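Reaching into bags, and other things I did over the holidays

January 5, 2025

Happy new year, everyone! I promised at the end of the last post that I'd write up the grasp planner next, and then it was Christmas, and then my sister's family came to stay, so this has taken a good deal longer than I meant it to. The kettle's on and the house is quiet, so let's have a go.

For those who've only recently wandered in, I look after a little package called Mustlow, which sits between the camera on the wrist and the motion planner and tries to answer one question: where should the fingers go next? It began as a weekend project and has grown rather a lot of knobs since then. Most of the early work was on tabletops, with mugs and blocks and tins of tomatoes, and for that sort of thing it behaves quite nicely. Savita Pant has been at me since April to try it on groceries (she was right, and she'll enjoy reading that), so for the past little while I've been working on bags.

Bags are a funny old problem. On a table you can come at a thing from almost any side, and if one approach is no good the planner shrugs and picks another. Inside a bag you've really only got the way in through the top, and the walls are soft, so the collision checker doesn't know quite what to make of them. My first try treated the paper as solid, same as a crate. The planner rejected nearly every candidate and sat there sulking. Then I swung too far the other way and ignored the walls altogether, and it cheerfully proposed going in sideways through the paper.

What I've settled on is a soft cost. The planner may brush the bag, but it pays a little for every centimetre of finger that ends up past the estimated wall, and the price climbs steeply near the rim. It's not elegant, but it gives me 13 usable candidates on a typical view where I used to get 3, and I can live with that.

The other headache is the packets themselves. Chip bags and lolly bags are shiny and crinkled, so one packet throws back a dozen bright patches, and my segmentation was forever deciding that a single bag was several little ones. A white paper bag doesn't help either, with some panels glowing where the light comes through and others much duller. Add in a candy bag with cherries and mint leaves printed on it, and a colour-based split will happily hand you the cherries as something to pick up.

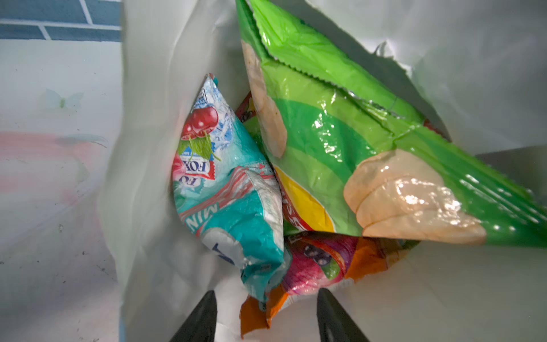 What changed in the code

The segmenter now merges neighbouring regions if the boundary between them looks like a highlight – bright on the edge, with similar colour on either side. There's a new setting for how keen it is to merge, and I've left it at 20, which suits my lights and may well not suit yours. I've also put a limit of 30 on the number of regions it will consider before it gives up and asks for another view, so it no longer chugs away forever on a busy pile.

Printed fruit is still a nuisance. For now I lean on depth to veto any region that has no edge of its own, and that works until two packets are lying flat against one another. If you've got a better idea, the comments are open and I'd love to hear it.

Next up is the release order, meaning which packet to take first when one is lying over another. I have half a draft of it on the laptop already and will post it once the tests pass.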